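Search this blog Search
Last updated: June

My neighbor Marina Kokkinos waited 39 days for the court in Flemholm to decide who may speak for her brother in the hospital. I went with her to the hearing. It took 30 minutes, and two of them were for finding a chair.
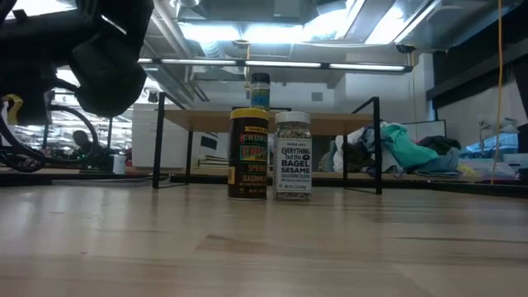
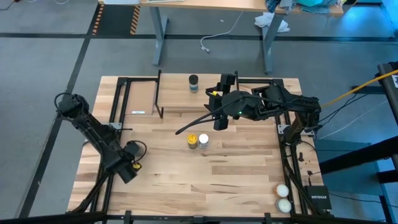
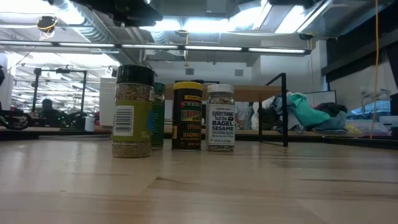 The judge was polite — I must say this. But he used many words we did not know, and Marina signed before she understood all. Next time I will ask for a translator early.

Recent posts
My first letter from a lawyer
The night bus to Drista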